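We use cookies to remember your region and language. Accept all | Manage settings

Search the manual Type a part number or keyword Go

Section 4. Dividing and preparing a storage bin for the Datberg shelf system

The MacBrayne brochure says any bin can be divided in five minutes. Allow 30, and more if the walls bow. The steps below are the ones we use at Flustwood, and they differ from the printed card in a few places.

1. Empty the bin and wipe the inside walls. The card tells you to use the Jarno cleaning spray. Dish soap and a rag did the same job for us.

2. Measure the inside width at the top and again at the floor. Don't trust the size on the label. Many bins taper, and a panel cut to the top width will jam halfway down.

3. Cut the panel 2 mm short of the smaller figure. File both ends.

CAUTION: Cut metal edges are sharp. Wear gloves until the filing is done.

4. Set the panel in place and clamp it at both ends. Tighten by hand only.

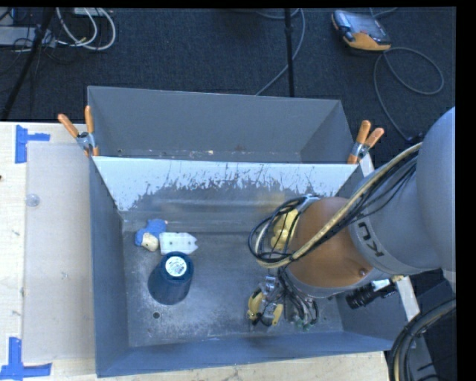
5. Push on the middle of the panel with your palm. If it shifts, take it out and measure again. The "self-seating" claim on the card should be read as hopeful.

6. Load the larger section first, heavy items at the bottom, then the smaller one.

NOTE: The stated load limit is 80 lb per bin. We stop at some 77, and we would go lower on any shelf with a visible sag. The limit assumes an even load - yours probably won't be.

7. Lift the bin onto the shelf with a second person. Check that the front lip of the shelf is above the bin floor.

8. Write the contents on a tag and tie it to the shelf. Stick-on labels are sold for this (part 774), but ours had peeled by April and we haven't bought more.

CAUTION: Don't stand on a bin to reach the top shelf, whatever the cover photo suggests.

Checking later

Look at the panel after the first week of use. Small movement can be fixed by resetting it. If it moves a second time, cut a new panel - foam strips and tape only hide the gap. For wall brackets, see Section 5.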